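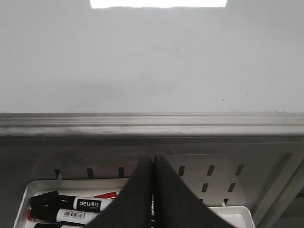
Hi, I'm Izzati Wijaya, and I look after visitors at Werkmont! We're a robotics shop with 15 people and a coffee machine that gets more care than most of our equipment. I started out in the office next door at Nelura, came over for an open day in June, and kept coming back until Danang Tjoa gave me a desk.

## Come and see us

Our open days are my favorite part of the job. You get 46 minutes with the arms (Danang timed it once and it stuck), and you can ask anything you like. Kids usually ask the best stuff. The whiteboard demo is the one everybody wants, so we tend to start there: markers, a tray, a board, and two grippers to handle them.
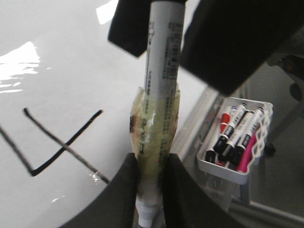 *A taped-up marker in the grip at the whiteboard.*

Arif Osman runs the demo and will happily talk about finger pads for as long as you let him. If you're more into the software side, grab Aiman Lumbantobing, who loves a whiteboard argument!

Groups of up to 9 are fine, and school classes can split into two rounds. Just ring the bell at the side door and I'll come get you.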